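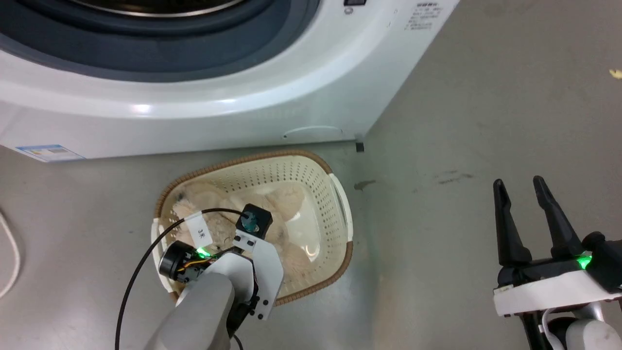 Front-loading washer with a perforated basket of beige plush fabric on the floor in front of it.

Laundry Room FAQ: Washing Plush, Fleece and Other Bulky Soft Items

Last updated Friday, May 8, 2026

This page covers the front-loading washers in the Landry building laundry room and the handling of plush items: soft toys, fleece throws, pile cushion covers and similar. For cotton and mixed loads, follow the program table on the wall.

Which items count as plush?

Any item with a raised pile or with loose filling. A fleece jacket without filling can be washed with ordinary synthetics. A filled toy cannot.

Can a soft toy go in a front loader?

In most cases, yes. Check the sewn-in label first. Do not machine wash toys that contain a battery box, a sound module, cardboard stiffening or bean filling. Surface clean these with a damp cloth and a small amount of detergent.

If the label is missing, treat the item as hand wash only.

How full should the drum be?

Half full for plush, measured dry. Pile fabric is light when dry and takes up a large amount of water, so weight is a poor guide before the wash. One basket filled to the rim is normally two loads.

Do not wash one large filled item alone. It settles on one side of the drum and the machine will either reduce the spin or stop before it. Add two towels of similar color to balance the load.

Which program and temperature?

Delicates or synthetics, cold to 86°F. Higher temperatures can mat acrylic pile, and the matting does not brush out.

What spin speed?

800 rpm for fleece and unfilled plush. For filled toys, use the lowest spin setting available, then run a second spin if the item is still heavy. Two short low-speed spins are preferable to one fast one.

How much detergent?

Half the dose printed on the bottle for a full load. Use liquid. Powder lodges in the base of the pile and leaves a stiff patch after drying. Fabric softener is not recommended on fleece — it coats the fiber and reduces absorbency.

Do I need a wash bag?

Yes, for any item with glued eyes, ribbon, long pile or a seam that has been repaired. Mesh bags are on the shelf next to the detergent. The Fliltow bag in the larger size holds one medium toy. Close the zipper fully and tuck the pull under the elastic.

Why is there lint on the door gasket?

The rubber gasket has a fold that traps water, hair and loose fiber. Plush loads shed more than most. After each plush load:

Pull the fold back by hand and wipe the full circumference with a dry cloth.
Check the bottom of the fold for coins, buttons and hair ties.
Leave the door ajar.

If the gasket is torn or has come out of its channel, do not start the machine. Report it using the form at the end of the corridor.

Which baskets may be used?

Plastic baskets with perforated walls are preferred. Air passes through the sides, and damp items can stand in them for a short time. Closed tubs are for soaking only.

Baskets with a wicker-style rim are acceptable, but keep the rim clear of long-pile fabric when lifting items out. Carry every basket by both handles. When a basket is on the floor in front of a machine, leave enough room for the door to open through its full arc.

Do loads have to be tagged?

Any basket left unattended must carry a paper tag with the owner's room code, handwritten in black. Attach it to the basket, not to the fabric. Remove the tag before putting the basket back in circulation. Untagged baskets are moved to the Elska shelf at the end of the day and held for two weeks.

Can plush go in the tumble dryer?

Unfilled fleece, yes, on low heat. Filled items should be air dried. Squeeze by hand, reshape, and lay flat on the mesh rack. Turn once after several hours. A thick toy may need two days. The outer pile dries well before the center, so press firmly in the middle before putting the item away; if it feels cool, leave it longer.

How do I restore flattened pile?

Wait until the item is completely dry. Brush with a soft brush against the direction of the pile, then with it. Do not iron. Steam can be used at a distance on cotton plush only.

The washer moves or knocks during the spin. What should I check?

First, the load. Pause the program, wait for the door to unlock, and redistribute the items by hand. If the knocking continues with a balanced load, check that all leveling feet are in contact with the floor. Do not adjust the feet yourself. The floor has a slight fall, and the machines were leveled in April with that taken into account.

Dark streaks on the floor near a foot may indicate that a machine has shifted. Note the position and report it.

What does the laundry room charge?

Washing is included in the room fee. Drying uses Zurkex tokens, sold at the front desk. Tokens are not refunded if a cycle is stopped early.

Where do I report a fault?

Call extension 374 from any corridor phone. Give the machine number, the program in use and any code on the display. If the door will not open, leave the machine switched on and do not force the handle.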